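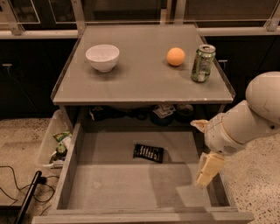
4.2 Open surfaces and closed storage

The households and offices in the Nernia survey kept small food items in three kinds of place: on top of a low unit, on an open shelf under the top, and in a drawer. We treat these separately because items behaved differently in each. The top was used for things in daily use and for things on their way somewhere else. The shelf collected items that had no fixed place. The drawer was used for packaged food and, in most of the kitchens we visited, for little else.

Each site received a low cabinet of the same pattern, supplied by Taltine, with one full-width drawer. There were 18 cabinets in all. Occupants were asked to use them as they liked and were not told what to put where. Visits took place in January, and at each visit the contents of the top, shelf and drawer were written down before anything was moved. The written lists give 136 entries for the drawers alone. An item seen on two visits was entered twice.

Drawers were often close to bare. Packaged items tended to sit towards the back, which we put down to the way the drawers are opened and closed: a light packet slides when the drawer is pulled out quickly and stays where it stops. Occupants at the Potach office said that they seldom opened the drawer fully and so lost sight of anything against the rear wall. One group there had bought the same biscuits again while an unopened packet was still in the drawer.
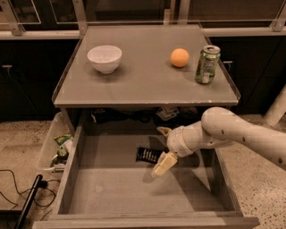

Page last changed: April 2018

Figure 5. Cabinet with the drawer pulled out. A bowl, an orange ball and a green drinks can are on the top; a black wrapper with white printing lies towards the back of the drawer.

The top in Figure 5 is typical of the mixed use we found. The bowl is away from the side rail while the can is close to it, and the ball is next to the can. Tall, narrow items such as cans and bottles were commonly placed near a rail, and several occupants said they did this on purpose so that the item would not be knocked off. The clear rails were fitted to the sides only. Bowls were put down wherever there was room.

The shelf was the hardest part to record. It is shaded by the top, and dark items on it are difficult to tell apart without taking them out. In Figure 5 a flat item with a light printed face can be made out, but the rest of the group cannot be named with any confidence. We entered items of this sort as 'unidentified' and left them out of the comparison with the drawers. The Ding study of office cupboards did the same — its authors also found that shaded shelves were under-reported when people were asked to list their contents from memory.

Wrappers raised a further question. A wrapper lying in a drawer may be full or empty, and the two cannot always be told apart by looking. Where the occupants agreed, the packet was lifted and checked; otherwise it was entered as food. The drawer totals in section 4.3 may therefore be slightly too high. The totals for the top are not affected, as few wrapped items were left there.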